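Transfer of liability (vehicle rental)

In road traffic law, a transfer of liability is the procedure by which the registered keeper of a vehicle passes responsibility for a camera-detected violation to the person who had the vehicle at the time. It is used mostly by rental and leasing companies, whose vehicles are registered to the company and driven by customers. The procedure is also called nomination, driver declaration or renter substitution.

A camera system reads the license plate only. The notice is therefore sent to the address held in the vehicle register. Where a transfer is allowed, the company returns the notice with the details of the rental agreement, and a second notice is issued to the renter. The original notice is then withdrawn.

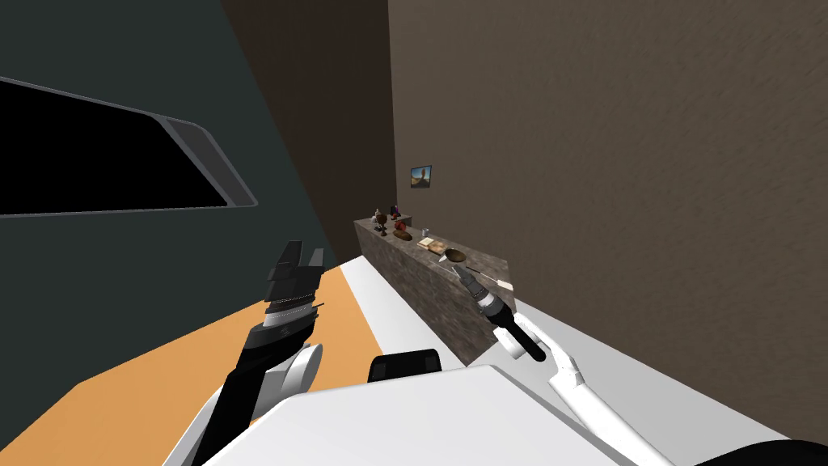

Category: Traffic law

Requirements

A valid declaration normally states the name and address of the renter, the number of the driver's license, and the times at which the rental began and ended. Some systems also ask for a signed copy of the agreement. A declaration that gives only a company name as the renter is usually accepted as a transfer to that company, which may then make a further declaration of its own.

Deadlines run from the date of the notice or from the date of delivery, depending on the system. In the town of Bolholm, the keeper has 70 days from the date of the notice. A late declaration leaves liability with the keeper, who may still recover the fine from the renter under the rental agreement. 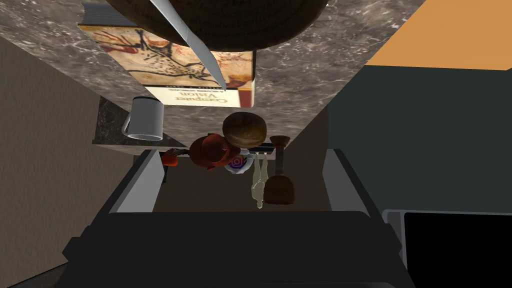

According to Thongchai Meesuk, most rejected declarations fail on the rental times, and a gap of a few minutes between the return of the vehicle and the closing of the agreement is enough to leave a violation with no nominated driver. He has proposed that the time of key return be used in every case.

Administrative charges

Rental agreements commonly let the company charge the renter for handling a notice. The charge is separate from the fine and is kept by the company. It generally remains payable if the fine is later canceled, unless the agreement says otherwise. Zonard, a rental firm, sets its charge as a flat sum per notice. Engebretsen adds a second charge when the renter's address has to be corrected.

Where the company pays the fine first and bills the renter afterward, the renter may lose the right to contest the violation. Payment by the keeper closes the case in many systems.
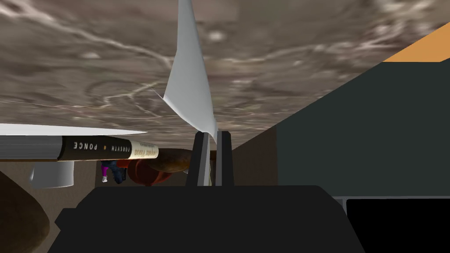

Curved white sheet at the fingers of a gripper. Computer rendering.

Renters from abroad

A second notice can be sent to a foreign address, but enforcement depends on agreements between the two jurisdictions. If none exists, the unpaid fine may be held against the license number and collected when the driver next enters the country. Bolholm applies this method to unpaid fines of 300 or more in local currency, up to a combined total of 3,000 per driver. Records are kept for 5 years.
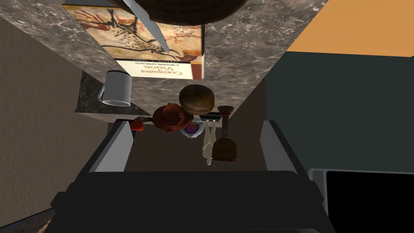 Huletti Reference, Road and Transport Department

See also: Registered keeper; Notice of violation; Average speed enforcement; Fleet insurance

Last reviewed September 6, 2025, by Pichit Wiriya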